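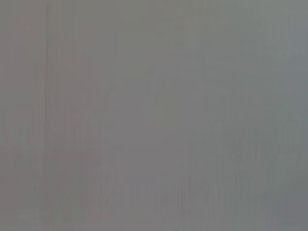
Handout 4: Verification clauses

Treaty texts promise inspection more readily than they permit it. The Nevance Protocol allows each side 30 site visits a year, and students tend to stop reading there. Read the annex. Visits need consent, consent can be delayed, and the Giltton depot is left off the list altogether. The official history calls what remains "a grey area", as flat and grey as a blank surface with a few faint streaks down it, and I suspect the drafters wanted it so.

Declared stocks: Pradidora 1042, Negash 415. Both figures are self-reported. Ask who checked them, and with what access, before you quote either in an essay.

For September: read Articles 2 to 5 and mark every verb that binds a party to do something. I doubt you will find many.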